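The Great White T-Shirt Problem (and a Basket)

So October has arrived, and with it my yearly urge to empty every drawer I own onto the bed and then regret it by dinnertime. This year I got as far as the T-shirts. The white ones, specifically. I own 7 of them, which sounds like a normal number until you see them all in one heap and can't tell which are the good ones and which are the ones you paint in.

I've been meaning to write about folding for ages. Every time I mention laundry on this blog I get more comments than I do for recipes I spent three days on (I'm not bitter!). My friend Hafiz Lumbantobing says it's because everybody has a shirt and nobody likes folding it, and he may have a point, although Hafiz keeps his clean clothes in the dryer until he wears them, so take that for what it's worth.

First thing: surface. I used to fold on the bed and I'm done with that. The mattress gives, the comforter bunches up, the shirt picks up every hair in the house. A plain table is so much better. You can slide the fabric, you can press a crease with the side of your hand, and you can see whether your edges are straight. I like a pale table too, though I'll admit white on beige isn't the easiest thing to look at when your eyes are tired.
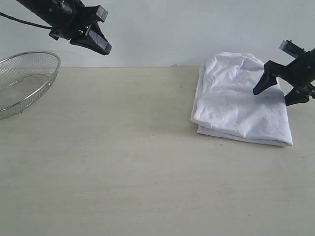 The other thing I've started doing is keeping a basket within reach while I fold. Small stuff goes in there, like the sock with no partner or the hair tie I found in a pocket. Wire mesh is my favorite for this, since crumbs and lint fall out when you shake it over the sink. I bought one from Lau, the little housewares place by the bus station, for a few dollars, and I liked it enough to go back for a second. Yoga Halim, my old roommate, uses the same kind for lemons. Also good!

Now the fold. I have tried so many. I did the one where you pinch two spots and flip the shirt over in a single move, and when it works you feel like a magician, and when it doesn't you're holding a rag. I did the cardboard template (lost it). I did rolling for an entire summer and my drawer looked like a tray of spring rolls, which was cute, but everything came out wrinkled across the chest.

What I've settled on is boring. Shirt face down, smooth it out from the middle. One side in, sleeve folded back on itself. Other side in, same thing. Then bottom up to meet the collar, and one more fold if the drawer is shallow. Smooth it again. Turn it over. You get a rectangle, or something close enough to a rectangle that I can live with it.
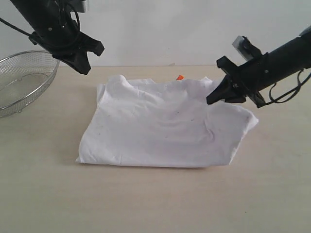 I know there are people who fold into thirds and stand everything up like files in a cabinet. I did that too! For a week it was glorious. Then I pulled one shirt out on a rushed morning and the whole row slumped over, and I never got it to stand again. Flat stacks work better for me. I can lift the pile, take what I want, and drop the rest back. My drawers are the deep kind from Sulo with the sticky runners (I rub a candle stub along them every few months) and a flat stack sits in there just fine.

The smoothing is the part I used to skip, and it makes the most difference. If you leave a wrinkle in on the first fold it's still there on the last one, only now it's under four layers and you'll meet it again the next time you're late for something. So I go slowly on the first fold and then I can be pretty sloppy with the others.

A few things that always go wrong for me:

Hems that flip up. Cheap shirts are the worst for it. The bottom edge curls in the wash and then sticks out of the fold like a little tail. I tug it straight while the shirt is still slightly damp, and that mostly fixes it. If it's already dry and curled I tuck it under and pretend.

The neckline. It wants to bunch. I pull the shoulders apart gently before I start, then lay the collar down first and leave it alone. Fussing with it halfway through just drags everything else crooked.

Stopping in the middle. The phone rings, you walk off, you come back and have no idea which side you'd done. I've learned to shake the thing out and start again. Trying to rescue a half-folded shirt takes longer every single time, and I say that as someone who has tried to rescue a lot of them.

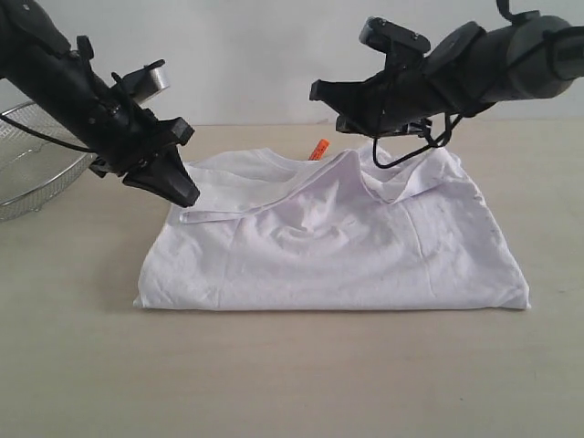
What about the old ones?

I got a bunch of messages last time asking how I decide what to keep, so let me try to answer. I hold each white tee up to the window. If I can see the window frame through it, it goes in the rag pile. If there's a yellow collar I give it one more chance with an overnight soak (I use the Pluvano powder, one scoop in a bucket of warm water, lid on so the cat stays out of it). If it's still yellow in the morning then it's a painting shirt, and I'm allowed 3 painting shirts and no more. I made that rule after I found out I had enough for an entire art class.

Rags are the best part, by the way. A worn-out cotton tee is softer than any cleaning cloth I've ever paid for. I cut off the hems and the neck and get a few nice squares from the body. Those don't get folded at all. They go in a bag under the sink in one big scrunched-up lump, and I have made my peace with it.
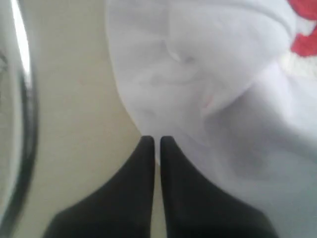
White cloth, crumpled and bunched up.

Somebody in the comments asked about ironing and I'm sorry to report that I don't iron T-shirts. I own an iron. It's a Cumar, it's heavy, and it comes out for linen napkins and for weddings. For tees I just take them out of the dryer while they're warm and get them onto the table quickly, and a good firm pass with both hands does enough for me.

Next up is the sheet shelf. I've been avoiding the fitted sheets since spring and I have one that has never, in its whole life, been a rectangle. If you've got a method that works on a deep mattress size, please leave it below, and tell me how long it takes you, because if it's over two minutes I'm going back to the ball.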